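Semon open house, June: flat-pack seating and a lot of promises

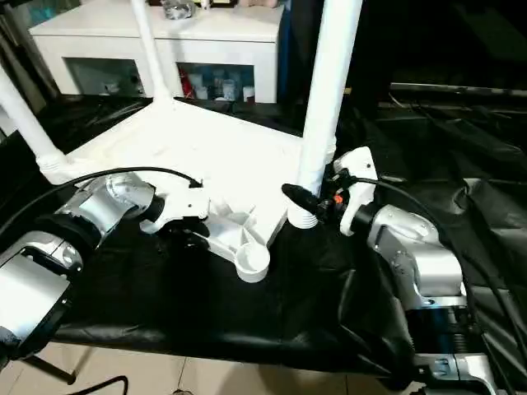
A white plastic base with its legs in threaded sockets, on the black-covered table.

I went to the Semon open house because the invitation said furniture that "goes together in 3 minutes." I have owned furniture like that. It took an evening and left me with a wobble.

The room is smaller than the website makes it look. Most of the talk was about the Gresico line, white plastic pieces with tubular legs that go into threaded collars on a flat, ribbed base. Chie Tsuchiya, who gave the tour, called the joint "lifetime." Whose lifetime, I asked. She laughed and moved on to the ribbing.

The ribbing I believe in, more or less. There's a triangular bracket running out to a round foot, and bracing across the plate, and that is a sensible way to stiffen plastic. The threads are another matter. Plastic threads are fine until someone crosses them, and at home someone will. I asked what a replacement base costs and was told to look in the Etow catalog, item 2627. The catalog had 2556 and then skipped to spare feet.

They also say the finished stool holds 181 pounds – I would have liked to see a person of that weight sit on it and lean back.

Coffee was good. The older Yang chairs by the door were comfortable and, I noticed, screwed together with metal. I took a price list and didn't order anything.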